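Home | Minutes | Members | Contact

Minutes, 2021-05-11, store visit with Chettiar

Zsófia Szalai led us around and I took notes (badly, sorry!). We all liked the idea of Posex doing the restocking demo at the September open day. 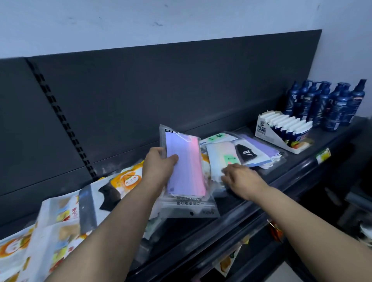 My worry is still the gripper. Boxes it handles fine, but clear bags of face masks piled over each other, with shiny plastic everywhere, are a whole other job! Zsófia wants up to 200 practice picks first. Agreed. She'll book Branusari for six hours.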